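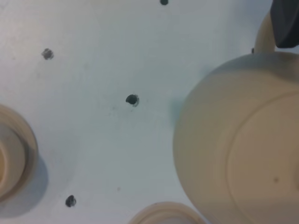 According to Glenys Henare, the shipping column is wrong for every Pudside shop, and she's right – I'd been adding it twice. Fixed on November 16, 2020.

## pannier-prices

My little CSV of motorcycle pannier prices: 300 listings, 22 shops, all hand-checked by me (mostly in the evenings, so be kind!).
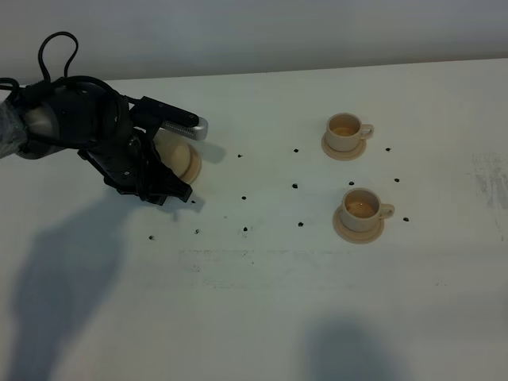 *White tabletop, beige cup.*

### Columns

- `shop`, `model`, `liters`
- `price`: per pair, tax in
- `ship`: to Darnadbridge only, sorry
- `seen`: days since I last looked; anything past 90 gets dropped 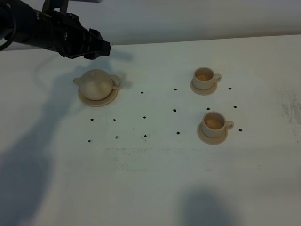 Soft bags and hard cases share one file, so filter on `shell` first. I don't trust the `shape` field much, and the Akbari top box is the worst of it. It's squat and round with a small lid, a lot like the cream teapot up there minus the spout, and I still had to file it under "square". Mahtab Jalali wants a "round" option, and I'll add one in March.

Known gaps: 7 Biltberg listings have no price at all, because the shop makes you call

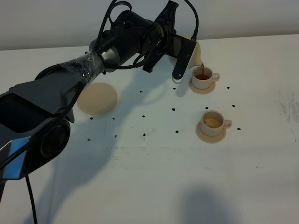
and I haven't called yet. If you do get a number out of them, open an issue and tell me which rack it fits!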